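Aretero Handover Module
Add-on for the Badberg two-arm controller

Every vendor of manipulation software will show you an arm taking something from a person. Most of those clips are of a rigid block, passed slowly by someone who wrote the code. Ask for the failures before you buy, from us as well.

Aretero handles one job: a person holds out an object, one arm closes on it, and the software decides when the person has let go. It reads the head view and the wrist view together and combines them with gripper effort. If the two views disagree, the arm waits. That makes it slower than some products on the market, and we doubt their numbers.

What you get
Grasp planner for parallel two-finger grippers
Release detector, with a log of every decision
Replay tool that steps through both views on one timeline
Config files in plain text

What you don't get
No general object understanding. The planner works from shape and will happily grip a thing in a silly place if the shape suggests it. Soft items need an effort limit set by hand. We tried learning that limit from data in February and took the feature out again.

Requirements
2 arms on one Badberg controller, firmware 12 or later
One head camera, one camera per wrist
Evport bridge for anyone not on our own message layer

Known limits
Our test set is 56 objects, and 33 of them are food or kitchen items. Results on tools or boxed parts may be worse. Glossy surfaces still upset the wrist view. The second arm is planned around as an obstacle and takes no part in the handover.

Licensing is per controller. Kokkinos sells and supports the module, and a trial license runs the full planner with logging switched on.

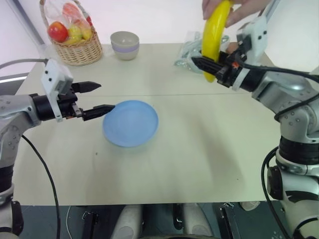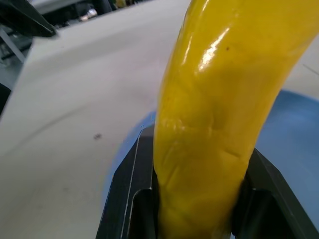
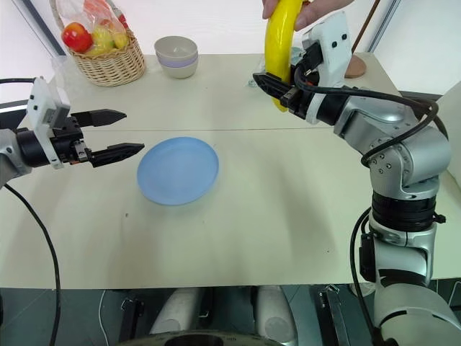

Banana at the right gripper, head views (first and third); banana between the fingers, wrist view (second).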